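Uvgate Finger Guard Kit, second version

If your arms handle plates, read the fault notes before you order, because the fault is why this kit exists and we're very glad it does! The first Uvgate guard held a plate well on the way to the rack. Letting go was the trouble. On the Bhuiyan bench we logged 1,730 plate placements, and in 68 of them one finger lagged behind the other as the grip opened. A lagging finger drags the rim sideways, and a dragged rim can push a whole row of cups along.

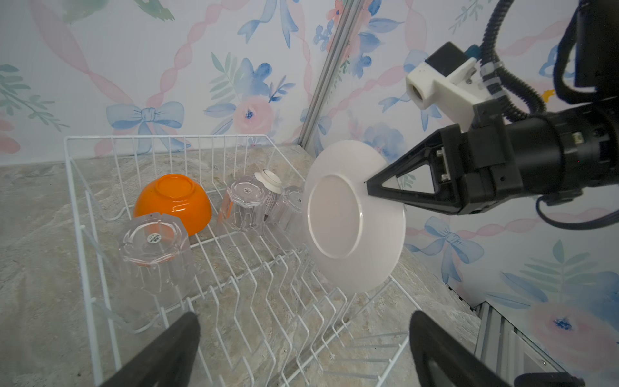

Tanvir Talukder

Plates go in on edge, lowered between the zigzag wires, with glasses and bowls close by. It's a lovely test (and a mean one), as there is very little room for a rim to wander. We traced the lag to the return spring in the old guard, which got tired much sooner than we had planned for. The worst one gave out after 309 cycles. If you own a first version, stop using it on anything breakable and write to us for a swap.

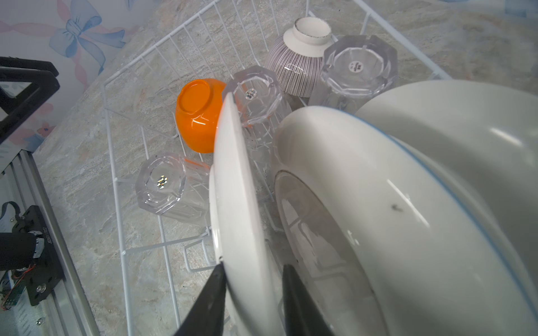

2 min read

A plate standing upright with one finger on each face is the grip the new kit is built for. Both fingers now share a single return link, so they open together or they don't open at all. If the link jams, the Tultell controller sees the current rise and holds the arm still until someone clears it by hand. I love that part!

Change the link every 3,000 cycles. Keep hands out of the rack while the arm has power, including during a hold, and cut the power before you reach for a stuck plate.

Fits: Jotano two-finger grippers
In the kit: two guards, one link, four screws, hex key
Swaps for first version owners: free, we pay shipping both ways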